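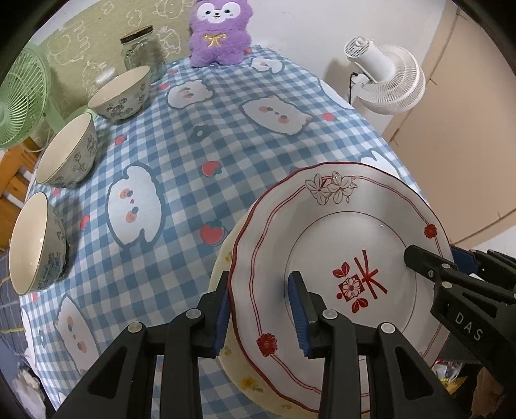 ## 4.3 Loading the lower rack

Applies to Plallo built-in dishwashers, 14 place settings.

1. Pull the lower rack out to the stop.
2. Scrape off food scraps. Do not pre-rinse.
3. Stand plates between the tines, front side facing the center. Plates up to 28 cm fit with the upper rack in its low position — raise it for larger ones.
4. Place pots face down along the rear edge.
5. Spin the lower spray arm by hand. If it strikes an item, move that item.
6. Push the rack in and close the door until the latch clicks.

**Note:** For decorated china, select Delicate (47 °C). Check the maker's marking first; overglaze decoration can fade with repeated washing.

**Caution:** Load knives point down. Do not stand or lean on the open door.

To remove the rack for cleaning, see 6.1.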